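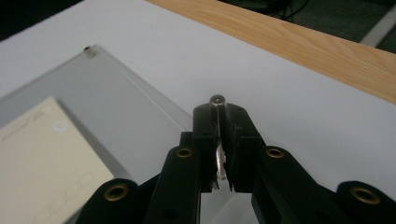 Noklow Makerspace, Manipulation Group: Help Board

Clear objects slipping out of step with the recording when I demonstrate by hand

Posted in Teaching by Demonstration, 1,746 views

I'm recording demonstrations with a hand-held gripper for a pick and place task. The object is a small clear cylinder, held upright between the two fingers. The arm it's meant for is our Undar, which has the same fingers, and the idea is that it learns from my demonstrations and repeats the job on its own.

I have 64 demonstrations so far. The policy I trained from them reaches for the right part of the table almost every time. Then it closes too early, with the fingertips a little above the cylinder, or it comes down too far to the left and knocks it over. I ran the same setup with an opaque cork of close to the same size and it had no trouble at all.

What I've tried:

Recording slower. No change that I could see.
Turning the exposure down. The background got darker and the cylinder got harder to find.
Starting each demonstration from a different height. This helped the approach but not the grasp.

The table is white and there is a clear panel on the left half of it. I do the grasps next to the panel, not on it. Should I be giving up on hand-held demonstrations and driving the arm by remote control for this one? I'd like to avoid that because remote control takes me four times as long per demonstration and my hands get tired.

Posted by ostanport_bench

Clear on white is a hard case. Most of what the camera gets from a clear cylinder is the bright spot on the top and whatever reflects along the sides, and both of those move when the light moves or when you move. If you recorded all 64 in the same place at the same time of day, the policy may have learned where the highlight sits and not where the cylinder sits.

I would do these in order, and retrain after each one so you know which made the difference.

First, put something dark and matte under the work area. Black felt is fine. You can take it away later once you have a policy that works, and record a second batch on the bare table.

Second, change the light between demonstrations. Move a desk lamp to the other side, switch off the overheads for a few, record some in the morning and some after dark. Keep the lamp out of the camera's view.

Third, look at your gripper width trace. People who demonstrate by hand tend to start closing while they are still moving down. You can feel the object, so you get away with it. The arm can't feel anything and it copies the timing. Come down, stop for half a second with the fingers open on both sides of the cylinder, then close. It feels stiff when you do it but the recordings are much cleaner. This sounds like your "closes too early" problem to me.

The clear panel worries me less than the closing, but it will throw reflections too. If the task doesn't need it, take it off the table. If the task does need it, leave it in and shift it a little each time.

I would not go to remote control yet. It won't fix the lighting. It does make you see only what the camera sees, if you drive from the camera view alone, so it's a good test. Do a handful that way. If you can't line up the fingers from the video, the policy can't either.

Posted by undar_user_778

Just use more demos. We did a few hundred for a bottle cap task and it sorted itself out.

Posted by mcgrath4

Adding to the long reply above, with one thing I don't agree on. I wouldn't use felt. It sheds, and lint gets on the finger pads and then on the part. A sheet of dark gray craft paper taped at the corners did the same job for us.

Also check the left-right error before you record anything new. "Too far to the left" every time doesn't sound like a lighting problem. If the camera mount on the hand-held unit has shifted compared with the one on the arm, you get a steady offset in one direction and the training can't take it out. Close the fingers on a pen with each unit, save a still from both, and lay one over the other. The fingertips should land in the same spot. Ours were off by the width of a finger pad after somebody changed a screw, and we had to throw out a week of recordings.

If the stills match, go on to the paper and the pause before closing.

Posted by linkage_and_pin

Follow-up from the original poster: the stills didn't match. The mount on the arm was tilted. I've straightened it and the approach is centered now. It still closes early, so I'm re-recording with the pause and will post when that batch is trained.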